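3.2 Preparation of the oils and drawdown of the films

Cold-pressed walnut oil was bought in two lots from a single supplier, Draditard, and stored in full glass bottles in the dark until use. The first lot was washed three times with water and table salt, following the procedure in Section 2.4, and the second was left as received. Both lots were then divided into portions of 87 g. Portions intended for the heat-bodied series were held at temperature under a loose lid and stirred by hand every ten minutes. No driers were added at any stage, as the metal content of commercial driers varies and would have made the comparison between washed and unwashed oil hard to read.

Lead white was excluded for safety reasons. Titanium white and zinc white were both obtained as dry pigment from Zutus and used without further grinding. Each pigment was worked into the oil on a glass slab with a flat muller until the paste no longer showed dry specks under a hand lens. The oil was added in small amounts, and the end point was taken as the first point at which the paste held together when lifted on a knife. This end point depends on the operator. To limit the effect, all pastes were prepared by the same person, and the mass of oil taken up was recorded for each batch.

Films were drawn down on polyester sheet with a fixed-gap applicator. A total of 1,157 films were made, including repeats and blanks. Films with visible streaks, dust or pinholes at the time of drawdown were discarded and are not part of that total. The sheets were placed flat on open racks in the Hilatberg drying room, which faces north and has no direct sun. Lamps were set to give 2,000 lux at the level of the racks and ran for 24 hours a day during the first drying stage. The series begun in July dried faster than the others, and its results are reported separately in Section 4.

Drying was followed by two methods. Touch-dry time was taken with a light cotton pad, pressed and lifted without twisting. Through-dry time was taken with the thumb-twist test on a spare film from the same sheet. Mass gain was measured on a separate set of films on glass. In the unwashed oil, the mass curve rose later and reached a lower peak than in the washed oil, with either pigment. Yellowing was judged against fresh drawdowns of the same paste and then measured with a handheld colorimeter, using the mean of five readings per film.

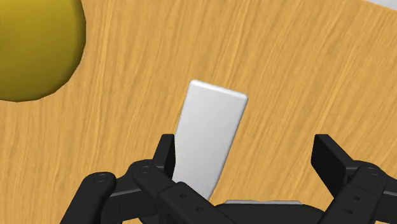

Figure 3. Computer rendering: white block and black gripper on a wood-grain surface.

Wrinkling was observed in the thickest films of the heat-bodied series but in none of the thin ones. The wrinkles formed before the film was through-dry and did not flatten later. Zinc white films became harder than titanium white films of the same age and cracked when the sheet was bent over the smallest rod. The Cattaneo scale was used to grade the cracks, with zero for an unbroken film and five for loss of material from the sheet. Grades between whole numbers were not given. Where two films from one batch differed by more than one grade, a third film was bent and the middle value was kept.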